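Yellow bins and the great sort-out

I have never believed in storage systems. Every few years somebody decides the answer to a messy bench is a matching set of tubs, and every few years I end up with the same mess in nicer colours. So when Sunee Nilsuwan told me she was moving the whole parts bench at Suvarna over to open yellow bins, with one kind of thing to a bin, I said good luck and went back to my tea.

I've come round a little. Not all the way.

The old arrangement was a cupboard with 300 drawers from Brastden, each with a paper label in somebody's handwriting, and half the labels were lies. You'd open "relays" and find fuses. A bin with no lid can't lie to you in quite the same way. Red boards go in with red boards and you can see them from the doorway.

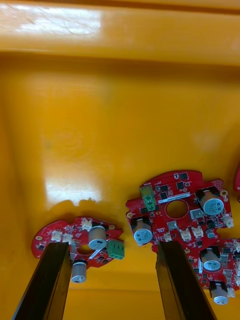
Sunee reckons I'm missing the point, and that boards should never be piled in together at all, because the tall bits get knocked and then you spend an afternoon chasing a fault you made yourself. She wants dividers. I want to know who is going to cut the dividers.

My other grumble is bench space. Drawers go up a wall, and bins go sideways until there's nowhere left to put your elbows. Planley sells a stacking rack that is supposed to fix this, and then of course you can't see into the bins, so you need labels, and we're back where we began.

What I do like is the tray in the middle. Stainless steel, a sheet of white paper laid in the bottom, and nothing lives there. You bring over the thing you're looking at, and when you're done it goes home. I was rude about the paper until I dropped a grub screw and found it in 2 seconds.

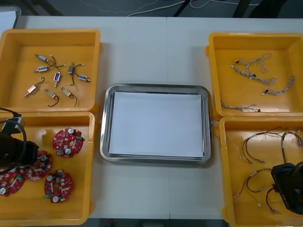

Bins either side, papered tray between.

Wiring is where I think the whole idea falls over. A solenoid sits where you put it, more or less, even if its leads wander. A harness has no manners at all. Put 5 of them in a bin and by March you have one large harness. I've tried bread ties, zip bags and the little colour-coded clips from Fotent, and the clips were the worst of the lot. A wrap of white tape around the middle does more good than any of them, provided the ends are left free so you can check the connectors.

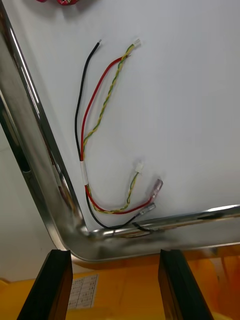

Hang them on hooks, says Sunee, and stop pretending a harness belongs in a bin. She may have me there. There's a strip of bare wall beside the door and I've got a jar of cup hooks at home, so I'll bring those in and we'll see how long it lasts.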